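How to Keep Volleyball Stats by Hand Without Fooling Yourself

We use cookies to improve your experience on this site. By continuing to browse you agree to our cookie policy. Accept | Manage settings

Most parents who offer to keep the book for a high school volleyball team get handed a tablet and a login. I've tried three of the apps. They all want you to tag every touch, they all fall behind during a long rally, and by the second set you're guessing. A pencil and a clipboard will do a better job if you keep the sheet small.

I kept the book at Fikcombe for 6 seasons, and these steps are what survived. Some coaches will tell you they need more. Ask them when they last used it.

1. Decide what you're tracking

Pick four things: kills, attack errors, serve results and digs. If the coach wants a fifth, make it passing grades, and find a second person to do it. Blocks can wait. There are few of them at this level and most of the arguments are about who gets the half.

2. Rule the sheet before you leave home

Down the left side, write jersey numbers in order, lowest to highest. Don't use names. You'll be looking at shirts, and you don't want to translate. Across the top, make one wide column per stat and leave a finger's width between them. Use a new sheet for each set. Yes, it's more paper. It's also the only way to find a mistake later without redoing the whole match.

3. Learn what a kill is

A kill is an attack that directly ends the rally in your favor. It is not every hard swing. If the other side passes the ball, keeps it alive and then hits it out three contacts later, that's their error and your hitter gets an attempt. Home scorers are generous about this and everyone knows it. I once compared a season total of 195 kills for one outside hitter with what I could find on video – the tapes didn't back it up, and she was good enough not to need the help.

4. Be stingy with digs

This is where most numbers go bad. A dig is a playable ball off an attack. A free ball that floats over the net isn't an attack, and the player who passes it hasn't dug anything. Same for a serve. When I see a libero listed with 700 digs, my first question is who was holding the pencil. She may have earned them. I'd still like to see the sheets. 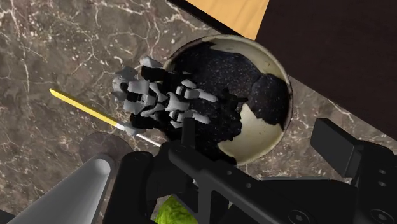
Tally marks should be made after the whistle, never during the rally. Watch the ball, keep the last two contacts in your head, then write. Use a slash for each one and cross the fifth. If you missed it, put a dot in the margin and move on. Keep a spare pencil where it won't roll, in a plain round bowl like the ceramic one on the stone counter in the picture if your scorer's table has room, or behind your ear if it doesn't. Don't use a pen. You will be wrong at least once a set.

5. Work out hitting percentage

Take kills, subtract attack errors, and divide by total attempts. You need attempts for this, so put a small dot in the kill column for every swing that stays in play. A hitter with 12 kills, 4 errors and 32 attempts is at .250. Carry it to three places and stop. If you skipped attempts because it was too much work, then don't report a percentage. An estimated one is worse than a blank.

6. Check it against the score

Add up your side's kills, aces and blocks, then the other team's errors. Together they should match your points for the set. They won't, the first few times. If you're off by one or two, look at your margin dots. If you're off by five, you drifted, and no amount of staring at the page will fix it. Write "incomplete" on top.

Wenche Holmgren, who coached against us at Stalen, used to trade sheets with me after matches. We rarely agreed on digs. We nearly always agreed on aces, so I trust ace totals more than anything else in a box score.

7. Be careful with season totals

Add the sets once a week, starting in February if you're doing club. Don't leave it for the banquet. And don't compare raw totals between teams. Fjeld played far more sets than Grasent the year their setters were being argued over, and a setter with 730 assists in a long season may have had a quieter year than one with fewer in a short one. Divide by sets played. If someone won't give you the number of sets, you can ignore the total.

Keep the original sheets until the next season starts. Somebody's uncle will ask.

Sign up for our newsletter and get new guides in your inbox. Enter your email address. You can unsubscribe at any time.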